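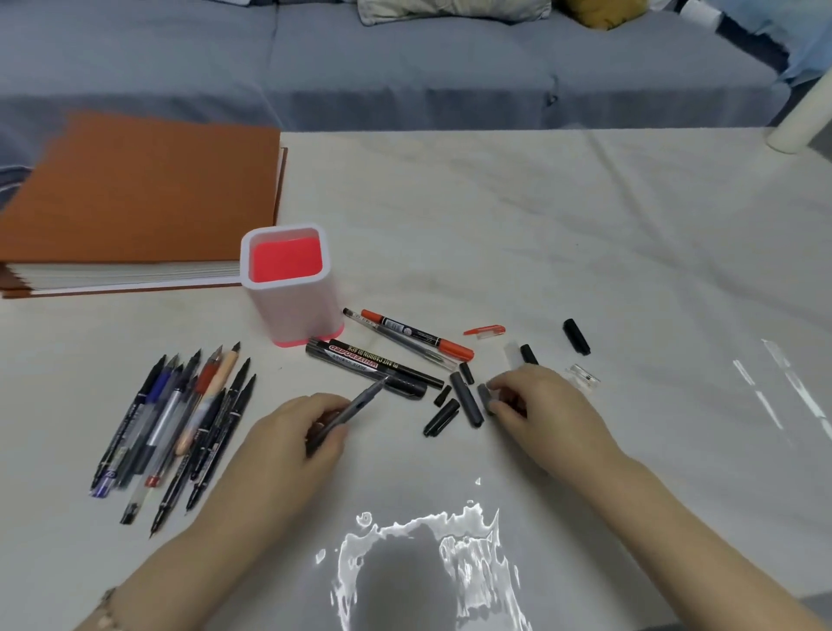
Call for participants: people who sort, cap and put away small things

Kornov is looking for 20 people to help us write and try out a set of handling rules for household robots. The rules are called the Skiromska guide, and they cover the small jobs that happen on tables and counters: pens, caps, cutlery, batteries, buttons, keys. We have a working draft and we need people with patient hands and strong opinions to test it before it goes out for wider comment in October.

You do not need to know anything about robots. If you have ever reorganized a desk drawer for fun, please keep reading!

What the project is about

Most written rules for robots in homes deal with big questions like speed, force and where the stop button goes. Those matter a lot, and other groups are working hard on them. Our corner is smaller. When a robot tidies a table, what counts as doing it well? Should a pen be capped before it is moved? Which end goes into the holder first? If two caps look alike and only one fits, how many tries are fair before the robot stops and asks a person?

We found out early on that people answer these questions very differently, and that they feel strongly about the answers (the argument over tip up or tip down lasted a whole afternoon and is still not settled). Draft 4 of the guide has 50 rules in it. Some of them are good. A few are probably wrong, and we would love your help finding those.

What you would be doing

Each session is spent at an ordinary table in a living room setup. You do a household task with your own two hands while we record the hand movements from head height. Then you sit down with the draft and go through it line by line, marking where your hands did what the rule says and where they did something else. The second half is the one people seem to enjoy most. It is surprisingly fun to disagree with a document when you have just done the thing it describes.

Tasks on the current list:

Sorting writing tools and matching caps to barrels
Filling a pen holder from a loose pile
Laying out and putting away a sewing kit
Checking and sorting batteries by size
Folding small cloths and stacking them
Packing a pencil case so that it closes

You will do two or three of these in a session. There is no speed target and no score. Please work the way you would at home, including the pauses, the second thoughts and the wrong cap on the wrong marker. Rule 12 in the draft is all about the second try, and we can't improve it if everybody gets things right the first time. 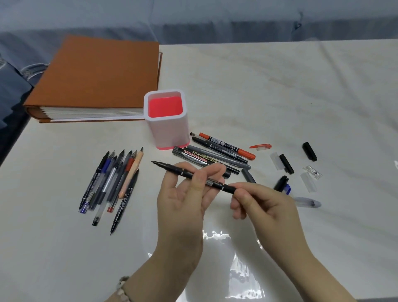 A few of the rules you would be testing

So that you can see what you are getting into, these come straight from the draft:

Rule 3. An object with an open tip is handled by its barrel and is pointed away from fabric and skin.

Rule 7. A cap is matched to its barrel before any force is used. If it does not seat with light pressure, it is set down, and another is picked up.

Rule 12. After two failed tries at the same fit, the robot puts both parts down where a person can see them.

Rule 19. Loose parts stay within the work area until every whole item has a place.

Rule 31. An object held in both hands is let go by one hand at a time.

Rule 31 looks simple and has caused more discussion than any other. Come and tell us what you think of it.

Who we are hoping to hear from

Adults of any age from 18 up, and we mean any age. We would especially like to hear from left-handed people, people with arthritis or reduced grip, and people whose work involves small parts: watch repair, dental labs, florists, model builders, preschool teachers. A rule that only suits one kind of hand is a poor rule, and the first drafts leaned heavily on the habits of right-handed office workers.

You should be comfortable sitting at a table for up to 50 minutes at a stretch and reading short pages of plain English. We can offer large print. If you need a different chair, a higher table or more breaks, tell us when you sign up and we will set it up before you arrive.

Bracelets, rings and watches are fine. Nail polish is fine too. If you wear something on your hands every day, wear it to the session.

Where, when and how long

Sessions take place at Sarmiento House, room 427, on the fourth floor. There is an elevator and step-free access from the parking lot. Each visit lasts two hours with a break in the middle, and we ask everyone to come for three visits, spread over a month or so. Morning sessions begin at 9:30 and evening sessions at 6:00. You choose.

Every visit is paid, and we cover bus fare or parking on top. Payment is made at the end of each visit, so if you come once and decide it isn't for you, you still get paid for that one. The rate and the payment form are in the information sheet we send out before you commit to anything.
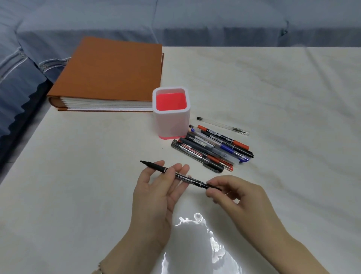
Recordings and privacy

The recordings show the table, the things on it and your hands and forearms. We do not record sound. Your name is kept apart from the recordings, and you can ask us to delete yours at any point until the guide is published. You may also leave a session whenever you like without giving a reason.

Recordings are shared with one partner, Zomstead, whose team compares them with the wording of the draft. They work under the same consent form you sign, and you will get a copy of it to take home. If the plan for the recordings changes, we will write to you and ask again – a yes to one use is never treated as a yes to another.

What happens to your comments

All of them get read. Each marked-up draft is typed into a shared list, and every comment gets a written reply saying whether the rule was changed, dropped or kept, and why. The full list goes online with the next draft. You can be thanked by name in the guide or stay anonymous, whichever you prefer.

Participants are also invited to the open reading in October, when we go through the new draft out loud from the first rule to the last. It's long, there is soup, and the debate gets lively.

How to sign up

Send a short note through the contact form on the Kornov site with "Table sessions" in the subject line. Tell us whether mornings or evenings suit you, which hand you write with, and any small-object job you are particularly good or bad at. We reply to every note within a week and send the information sheet and the consent form along with the reply. Places are filled with a mix of hands and ages in mind, and we keep a waiting list for the next round.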